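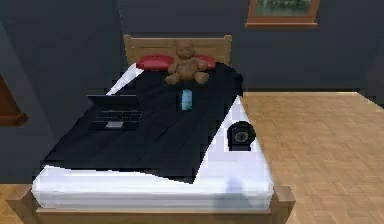
澡堂里的图书馆

去德伦茨卡(Drendska)的火车只有两节车厢,二月里暖气开得极足,我把围巾、外套、毛衣一层一层剥下来,到站时又一层一层裹回去,下车差点没赶上。站台对面就是马哈拉河(Machala),河不宽,冬天水色发灰,沿着河走过一座铁桥,再拐进一条两边都是矮房子的街,就能看见那根砖烟囱了。镇上的人说起图书馆,从来不说门牌号,只说“烟囱底下”。我在面包店问路,店里的阿姨正给人装小圆面包,头也没抬:“看书还是洗澡?”旁边排队的几位都笑起来,我过了好一会儿才明白她在逗我。

图书馆所在的房子,原先是镇上的公共澡堂。烟囱是锅炉房的,锅炉早就拆走了,烟囱留了下来,顶上还装过一阵子鹳巢架子,鹳没有来,架子后来也取了。澡堂关门以后,房子空了很多年,中间做过家具仓库,做过选举投票站,据说还有一个冬天用来存过全镇的圣诞摊位。每隔几年,就会有人拿出一套宏伟的方案,要在河对岸的空地上盖一座新的文化中心,图书馆、音乐厅、展厅全放进去,模型做得非常漂亮,摆在镇公所的走廊里,一摆就是好几年。孩子们路过时喜欢数模型里的小树。文化中心始终没有动工,而图书馆的书还挤在中学二楼的三间教室里,一到雨天就得挪书架。

最后促成这件事的,是一份很不起眼的报告。镇里请建筑师罗扎利娅·佩谢克(Rozália Pešek)去看一看澡堂的屋顶还能撑多久,好决定要不要拆。她去了,看了屋顶,也顺便看了别的地方,交回来的报告里屋顶只占一小部分,其余都在讲这栋房子的墙有多厚,窗子朝哪边开,哪几间屋子在冬天的下午还能照到太阳。报告末尾写着一句:屋顶可以修,花的钱比拆除少。

我在她的办公室里读到了这份报告的复印件。佩谢克个子不高,说话很快,讲到一半会站起来去找图纸,找到了却又忘记自己要说什么,于是两个人一起对着图纸看一会儿,再从别的地方讲起。她给我泡了茶,茶里放了太多柠檬。“大家都等着一个大的答案,”她说,“我手上只有一个小的,而且是漏雨的。”

先修屋顶,再谈别的

工程分成了好几段来做,每一段都得能单独站得住脚,就算后面的钱不来,前面做的也不会白费。这是佩谢克坚持的原则,镇公所起初并不喜欢,毕竟剪一次彩总比剪好几次方便。第一段是屋顶和排水,从外面几乎看不出变化;第二段是供暖和电;到第三段才轮到书架、地面和灯。有居民写信给镇报,抱怨花了这么多钱,房子看上去还是老样子。佩谢克把这封信剪了下来,压在办公桌的玻璃板下面,我问她是不是有点生气,她说一点也不,她觉得这是整个项目收到过的最好的评语。

墙砖是个麻烦。老澡堂外墙用的是一种偏黄的砖,常年受水汽侵蚀,靠近地面的那几层酥得用指甲就能刮下粉来。他们找了好几家砖厂,颜色都对不上,新砖往老墙里一放,像补丁一样扎眼。后来是一位退休的瓦匠想起来,城外布鲁特利(Brultley)那边有一座废弃的牛奶房,墙用的是同一窑的砖。牛奶房的主人很爽快,只提了一个条件,拆下来的砖要一块一块刷干净,不能在他的院子里留下一地碎渣。于是那年夏天,有一帮人在院子里蹲着刷砖,刷到后来镇上的中学生也来了,有的是自己想来,有的是被老师带来的。现在站在图书馆东墙前面,谁也说不准哪一块是澡堂的,哪一块是牛奶房的。我试着找了半天,自以为找到一块,结果佩谢克摇摇头说那是原来的。

供暖更费脑筋。澡堂的墙体厚,升温慢,降温也慢,要是像一般公共建筑那样早上开晚上关,一整天都处在不冷不热的尴尬里。他们最后采用了低温持续供暖,温度不高,但从入冬一直开到开春,让砖墙自己把热气攒着。冬天第一次走进去的人会觉得有点凉,坐下来读上一会儿书,就会觉得背后暖烘烘的。常来的老读者都知道哪面墙最好,为此还闹过一点小小的不愉快,有人在那把椅子上放了一条围巾,一放就是一上午。

池子怎么办

整栋房子里最让人头疼,也最让人舍不得的,是大浴室中央的那个池子。池子很浅,贴着绿色的瓷砖,四周有三级台阶下去。最早的想法是填平,浇上混凝土,上面铺地板,阅览室就有了一个完整的大厅,书架怎么摆都行。工程师喜欢这个方案,馆长也喜欢这个方案,佩谢克自己画的第一版图也是这样画的。

她改主意的经过说起来很平常。有一天下午她去量尺寸,量累了,就在池边的台阶上坐下来吃三明治,同去的学生也坐下来,大家很自然地面朝池子中央围成一圈,说起话来声音也低了。她说自己当时嘴里还嚼着东西,心里就想,坏了,图得重画。

现在池子成了儿童阅览区。台阶铺上了软垫,孩子们爱坐哪一级就坐哪一级,讲故事的人坐在池底的一张矮凳上。绿瓷砖全部保留,裂掉的用树脂补过,补的地方没有刻意做旧,近看是一条一条细细的浅色的线。为了让轮椅和婴儿车也能下去,池子一侧切开了一段,做了一条缓坡,缓坡的坡度改了好几回,最后那一版是在地上用粉笔画出来,请镇上一位坐轮椅的老先生来回试着走,走到他点头为止。佩谢克很得意地告诉我,小孩子把这条坡当滑道用,她完全没有料到,馆员们倒是早就料到了。

那天下午我正好赶上讲故事的时间。讲的是一只熊想去海边,走错了方向,一直走到山里去了。池子里坐得满满当当,有个穿雨靴的男孩每隔一会儿就大声宣布熊应该往左走。大浴室原来的回声极重,说句话能响好几下,现在天花板上挂了一排排毛毡板,颜色和墙面差不多,不抬头很难注意到,声音一下子就收住了,只剩一点点水房里才有的那种圆润。我倒是希望他们把这点回声永远留着。

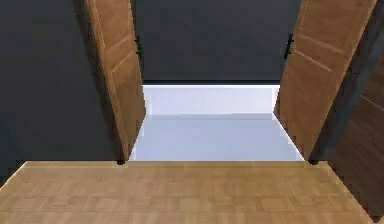

更衣间里的长凳

大浴室两侧原来是更衣间,一间一间隔得很窄,每间有一条木凳、一个挂钩、一扇关不严的门。隔间大部分都拆掉了,腾出来的地方放书架,靠窗那一排则保留下来,改成单人阅读的小座位。挂钩还在,正好挂外套。木凳太硬,加了坐垫,坐垫的布料是馆里向居民征求意见选出来的,意见多得不得了,最后选了一种谁都不讨厌也谁都不特别喜欢的灰蓝色。

我在其中一间坐了小半天,本来是想整理笔记,后来从架上抽了一本本地食谱看得入了迷,笔记一个字也没写。窗子开得高,外面看不见里面,里面抬头能看见一小块天。当初这么开窗是为了不让路人看见洗澡的人,现在用来读书,竟然也很合适,光从上面斜着下来,落在书页上,又不晃眼。佩谢克说她几乎没有为采光做什么,能做的前人都替她做完了,她只是请人把玻璃擦干净,又把后来钉上去的木板拆掉。

说到书架,有一段小插曲值得讲。原先订的是一套成品钢架,价钱便宜,交货也快,可到了现场才发现,澡堂的地面为了排水,都是微微倾斜的,朝着几个地漏的方向一路低下去,钢架放上去,没有一个是正的。把地面找平当然可以,那样门槛就会高出来一截,门也得跟着改。镇上一家小木工坊接了这个活,老板带着徒弟,给每个书架单独量脚的长短,背面用铅笔写上位置,有几处至今还看得见他写的“门边第二个,靠北,腿长”。地漏也都留着,盖上了铜盖子,擦得亮亮的,打扫起来倒真是方便,冬天大家靴子上带进来的雪水,拿拖把一推就走了。

小镇的账

写到这里,总得说说大小和钱,尽管我知道很多读者看到数字就会翻页。主阅览区的面积是296平方米,放在大城市里不算什么,可跟中学那三间教室比起来,馆员们头一个星期走路都觉得累。开架区之外另有一间小库房,在原来的煤窖里,干燥得出奇,镇上的旧报纸合订本就放在那里。开馆之后,办证的人比从前多了约40%,其中有不少住在河对岸的马姆赛德(Mumside),以前他们嫌中学太远,又要爬楼梯,几乎不来。

马姆赛德的人肯过河,在镇上算是一件新闻。两边的居民倒谈不上有什么过节,只是各过各的,连面包都各有各的买法。那份搁置了许久的文化中心方案,选址恰恰在马姆赛德,所以澡堂改图书馆的消息传出来时,那边颇有些人觉得被辜负了。有一场说明会开得很不好看,佩谢克承认自己当时准备得也不够,带去的全是剖面图,讲了半天墙体构造,台下一位女士站起来问,从她家推着婴儿车走过来,铁桥那头的台阶怎么办。佩谢克答不上来。

那几级台阶后来拆了,换成一段坡道,走的是另外一笔经费,手续拖得比修屋顶还久。严格地说这和图书馆没有关系,不在合同里,也不在她的图纸里。可她带我去看项目的时候,第一站就是那段坡道,我们顶着风在桥头站了好一阵,她把坡道扶手的高度、转弯的宽度、雪天撒什么样的砂子全都讲了一遍,我的手冻得握不住笔。她说,要是只能留下一样东西,她愿意留下这个。然后又想了想,说池子也要留。

并非所有人都满意。镇上有一位老教师,当年是文化中心最热心的支持者,我去拜访他的时候,他客客气气地请我喝了自家酿的李子酒,又客客气气地讲了一个钟头的不同意见。他担心的是,小镇一旦习惯了修修补补,就再也不会去想更大的事了。没有音乐厅,合唱团至今仍在消防站的车库里排练,消防车得先开出去,遇到下雪天还不能开出去太久。他说得很有道理,我一条也反驳不了。佩谢克听我转述完,沉默了一会儿,说她也是合唱团的,唱女低音,车库她很熟。

关于合唱团,眼下有一个想法正在传来传去,说是锅炉房还空着。锅炉房就在烟囱脚下,层高足够,墙也完好,缺的是一个像样的入口和几乎全部设备。佩谢克画过几张草图,夹在一个没有写名字的文件夹里,抽出来给我看了一眼,很快又塞了回去。她不愿意多谈,怕这几张纸哪天也被做成模型,摆进镇公所的走廊。

关门以前

图书馆晚上七点关门,关门前馆员会从里到外走一圈,把台阶上的软垫拍平,把落下的手套放到入口处的篮子里。篮子里总有好多手套,单只的居多。入口原来是售票窗口,玻璃后面的小木格子还在,从前放浴票和肥皂,现在放借书单和铅笔,也有人把要转交给邻居的钥匙寄放在那里,馆员并不阻拦。

有位常来的老太太告诉我,她小时候每个星期都来这里洗澡,跟母亲和两个姐姐一起,冬天头发没擦干就往家走,到家时发梢都结了冰。她现在坐的那个小隔间,她很肯定就是当年换衣服的那一间,挂钩的位置高,她那时够不着,得让姐姐帮她挂大衣。我问她现在来这里读些什么,她把书翻过来给我看封面,是一本侦探小说,已经读到最后几章了,她请我不要再跟她说话。

我出来的时候天已经黑了,面包店还亮着灯,圆面包只剩下两个,我都买了。阿姨问我,书看得怎么样。我说看了一本食谱。她很感兴趣,问是哪一本,我说了书名,她皱起眉头,说里面那道酸菜汤的做法是错的,应该先放土豆。接着她就把正确的做法从头到尾给我讲了一遍,我一边听一边往本子上记,差一点又没赶上火车。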